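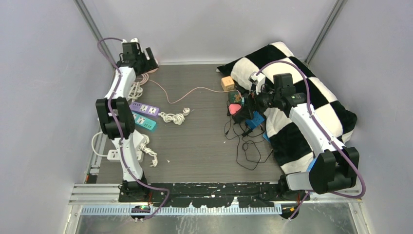 Thilini Kanagaratnam wrote to me after the last post to say that a rule only counts if a new person can follow it without asking. She thinks most two-arm cells run on habit, and that the written rules get opened when something breaks.

I agree with most of that. Our sheet at Cluvgate had grown to 62 lines, and I doubt anyone had read past the first page. We cut it to 15 – still long, but it fits on one side of paper.

The rules on cables caused the most argument. We settled on these: no power strip in the work area is live during a run, arm cables are clipped before the arms are powered, and a loose cord counts as an object, so it goes on the setup list like any other.

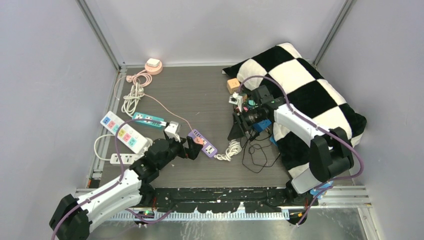

The speed rule was easier. Both arms stay at or under 80 percent of the normal run speed until the operator has gone through one full cycle with a hand on the stop button. After a change of gripper, you do it again.

Stondent uses a similar sheet but keeps it in a shared folder. Ours is taped up next to the stop button. I'd like to add a line on who can clear a fault, and I haven't got the wording yet.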